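06/04/2023

Spent the morning on the easing code in the Gerkevlow library. The slide-in panel still jumps on its last step. Stepped through it and found the cause in the timer callback. It adds a fixed increment to the fraction on every tick and stops when the fraction is greater than 1. It never clamps. With an increment of 0.15 the seventh tick gives 1.05, so the panel is drawn past its resting place and then snapped back by the layout pass. Added a clamp before the interpolation. The jump has gone on the desktop build. Not tried on the tablet.

While in there I replaced the increment with elapsed time divided by duration. Duration is now 400 milliseconds, held as a constant at the top of the class. The old code assumed the timer fires on schedule. It does not. Logged 898 ticks and the gaps vary enough to see in the curve if you plot it, which I did, badly, in a spreadsheet.

Chapter 8 of the Kioko notes says to put the easing function in a subclass of the animation object and override one method. I did this last October and regretted it, as each new curve meant a new file. Passing the function in as an argument does the same job in less code. Four curves are in now: linear, quadratic in, quadratic out, and the cubic one that Atieno Nyanda wrote for Vokgate. Hers takes its input in the range 0 to 1 and returns the same range, so it dropped straight in. I had to rename one parameter.
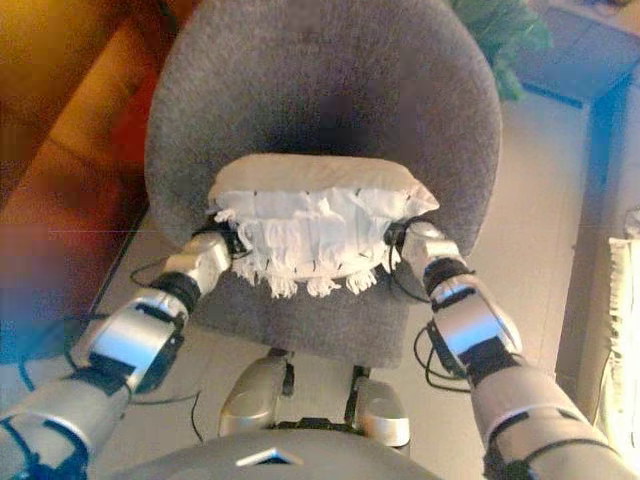

After lunch, nested animations. A child panel that moves while its parent is also moving ends up in the wrong place by the parent's offset. I had been reading the child's start position in screen coordinates and writing the result back in parent coordinates. Converted at the start of the run and left the rest alone. Rotation is a separate matter. If the parent turns during the run, the child's path should turn with it, and at present the redraw uses a cached matrix from the first frame. Marked with a comment and a failing test.

Atieno rang at four. She wants the cancel method to leave the panel where it is. Mine sends it back to the start. Her way is better for drag and drop, mine is better for menus. Settled on a flag, default set to her behaviour. She also asked whether Gritier can read the saved curves. It can read the two quadratics. The cubic is saved with a name it does not know and it falls back to linear with no warning in the log. I said I would add the warning.

Tomorrow: tablet build, the matrix cache, and rename the test file, which still has a typing error in it.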